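Budgeting for a gripper set-up at home

Start with the job, then price the kit. Folding knitwear on a quilt is a fair test — soft cloth on soft cloth, with stripes to line up. Write down how long you spend on it by hand in a week before you ring anyone for a quote.

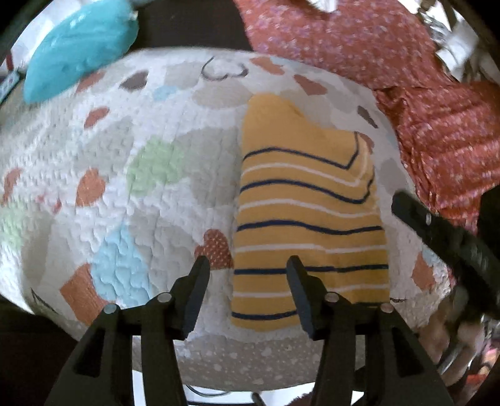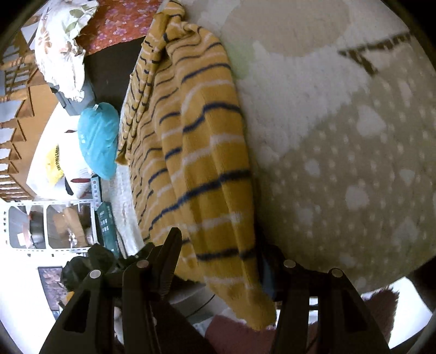
Striped knitwear, mustard and navy.

Set aside 25 per cent of the budget for spare fingers, pins and cables. Diltow will hire by the month, with 12 months the longest term, so try that first. Ask who pays the carriage on returns. Getachew Admasu keeps a price list at Basine and updates it each January.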